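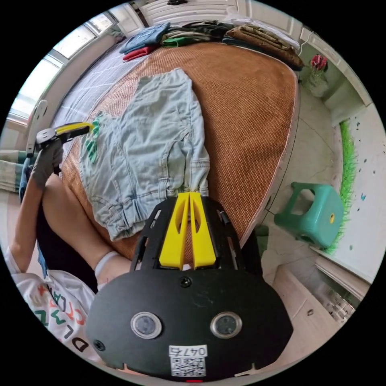 December 2019
By Ivone Amaral

Can a bed really be cool?

Every summer somebody tries to sell your parents a cold bed. There are cool sheets, cool pillows and cool blankets. The ad for the Pledon summer pillow says it has 3,000 "chill channels" inside. It doesn't say what a chill channel is, or who checked. So let's have a look at how heat works before anyone spends their pocket money.

Start with a test you can do now. Find something metal and something woolly that have been sitting in the same room all day, out of the sun. A spoon and a beanie will do. Touch one, then the other. Which is colder?

Most people say the spoon. Most people are wrong! Put a thermometer against each of them and wait, and you should get the same number, or very close to it. Things left in a room end up at the temperature of the room.

So why does your hand tell fibs? Your skin is warmer than the spoon, so heat moves out of your skin and into the metal. Metal carries heat away fast. Wool is full of trapped air and carries it slowly. What your skin notices is how quickly heat is leaving, and your brain calls that "cold".

Now think about the cool pillow. It may well feel lovely when you first put your cheek on it. Heat is rushing out of your face. But where does it go? Into the pillow, which gets warmer. After a while the pillow is close to the temperature of your face and the rushing slows down. That's why you flip it over. You can flip an ordinary pillow too, and it costs nothing.

What about woven mats? In lots of hot places people sleep on them, and they have done for a very long time, long before ads. I was ready to be fussy about this one as well. A mat has no motor and no ice in it, so it can't make cold any more than the pillow can. What it may do is let a bit of air move underneath you. A thick, soft mattress wraps around your body and traps warm, damp air against your skin. A firm mat doesn't wrap around anything.

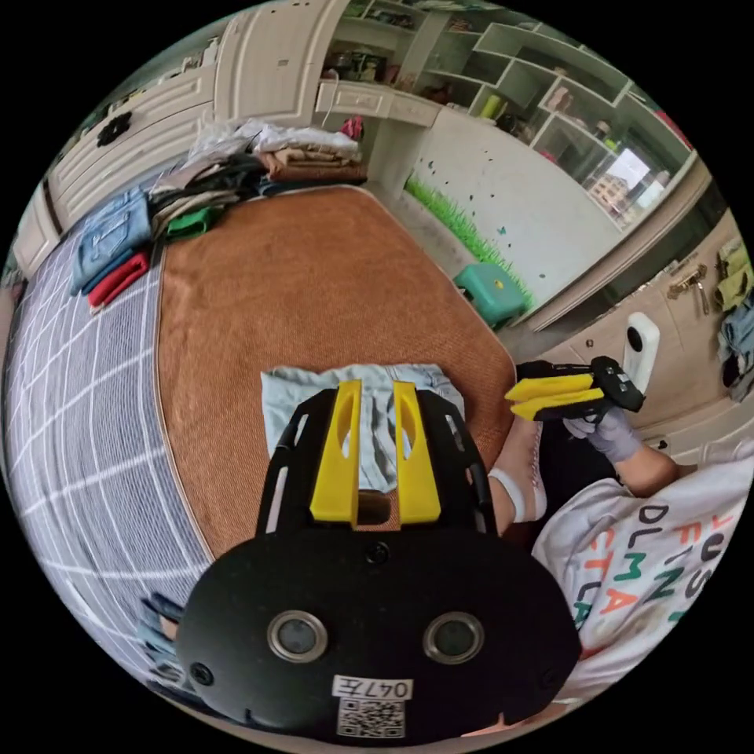

One reader wrote in to say that mats work perfectly well, thank you, and that her whole family slept better on them all through a sticky August in Lại. I believe her. I'd still like to know if the windows were open on the same nights, and if there was a fan going. When you change two things at once, you can't tell which one helped.

Fans are worth a question too. Does a fan make a room colder? Put a thermometer in front of one and watch. The number hardly moves. A fan pushes air across your skin and helps your sweat evaporate, and evaporating sweat takes heat with it. No skin in the room, no use. On very hot days, when the air is hotter than you are, a fan by itself might not be enough, so drink plenty of water and tell a grown-up if you feel sick or dizzy.
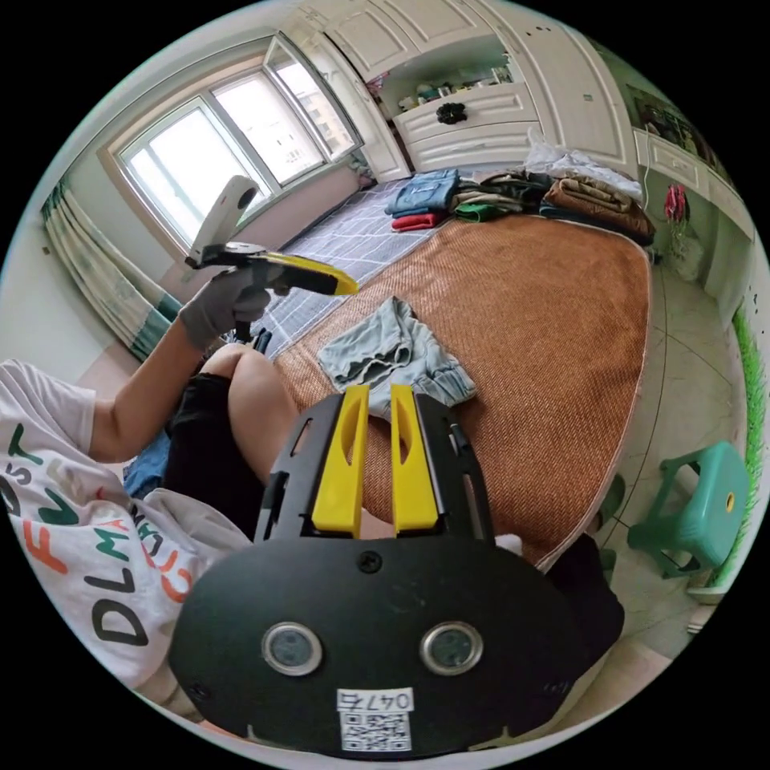
A bed soaks up heat from whoever is lying on it.

If you want to test a cool blanket fairly, you'll need an ordinary blanket to compare it with. Use the same room, the same pyjamas and the same bedtime. Get someone else to swap the blankets so you don't know which one you have (shut your eyes, no peeking). Write down how you slept before you find out. One night won't tell you much, so try 18 of them if your family can stand it.

And read the small writing on the packet. "Feels cooler" and "is cooler" are different claims.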